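Soup Sunday is back (and so am I)

Hello again, and sorry for the quiet spell. February always does this to me. I sit down meaning to write to you all and end up under a blanket with toast instead.

Anyway, soup! The lunches at Brernberg Hall start again this Sunday, doors at noon, and we've got 27 places booked already, which made my week. I'm doing the leek and potato that went so fast last time, plus a noodle broth I've been fiddling with at home for ages. It needs more ginger than you'd think. I put in a piece as long as my thumb, then went back and put in another.
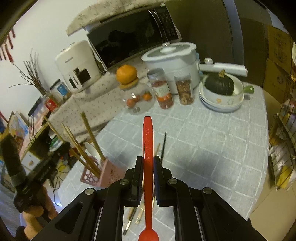
The red spoon, up close.

If you're coming by bus, the 19 now stops outside the Figueroa bakery instead of by the church, so it's a slightly longer walk (but you do pass the bakery, and their cheese rolls are still warm at that hour, so I shan't complain). Parking behind the hall is fine as long as you leave the gate clear.

Now, bread. I've had three offers of sourdough and none of anything soft, and some of us have teeth to think of! If anyone fancies making plain white rolls, please reply to this and I'll be very grateful. Butter's sorted. 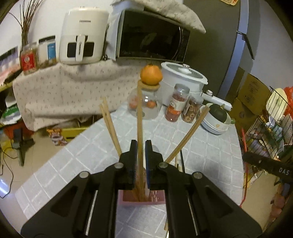
Chopsticks in the pink holder.

The broth can be eaten with a fork if you'd rather, and slurping is welcome either way. Let me know about allergies by Friday teatime if you can, as I do the big shop that evening.

Oh, and the winter raffle made £1085, all of it going on the new hall boiler. Whoever won the Drusach hamper still hasn't picked it up. It's ticket 2579, green, and the shortbread won't last for ever.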